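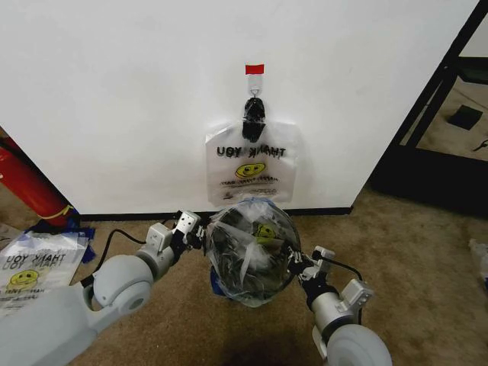
Irina Neagu wanted the robot to win her a bet, and I wanted it to stop dropping things, so we were sort of on the same side. We'd named it Onu by then. The bet was with her sister, who'd said (at a wedding, loudly!) that no machine we built in a rented unit would ever do a chore worth doing. So, grocery bags. Everybody has a stash of bags, and one of ours was up on the wall, flat and hanging from a clear hook under a scrap of red tape with its smiley face turned backward. Irina said that face was watching us. I said it was a bag, and then I moved my stool so I wasn't sitting across from it.

I'd like to tell you the trouble was in the code. It was in me. I kept telling Onu to squeeze harder, and Anwara Gunawardena, who had the bench next door and had been listening to me mutter since October, finally leaned over and said, "Do you pick up laundry like that?"

"Like what?"

"Like it owes you money."

So I went home and picked up laundry. I really did, I stood there with a pile of socks and watched my own hands for more than 200 socks' worth of evening, and my neighbor's cat watched me do it through the window. I wasn't squeezing at all! I was kind of scooping, and letting the socks do the rest.

The next morning I changed one number from 12 to 8 and didn't tell Irina. I wanted to see her face.
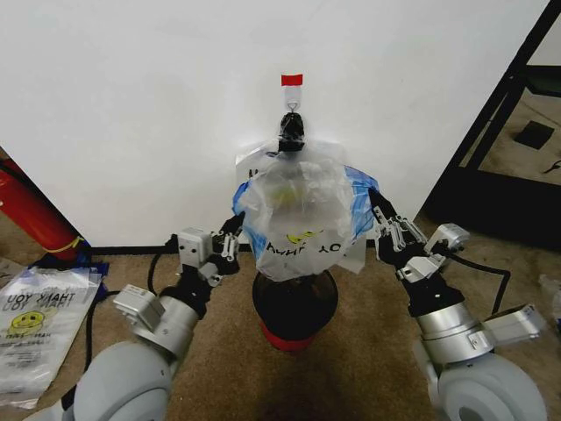
Onu at the wall, both hands up.

"It looks like it's about to hug it," Irina said.

"Shh."

"Can it hear us?"

"No. Shh anyway."

Anwara had put her soldering iron down and come over with her coffee. The motors hummed that low note they make when they're thinking it over, and I found I was holding my own hands out in front of me, fingers up, like an idiot at a piano.

Irina already had her phone out, with her sister's number on the screen and her thumb over the button.

"Do I call her now," she whispered, "or after?"

"After," I said. Then the left hand moved, and she called her anyway.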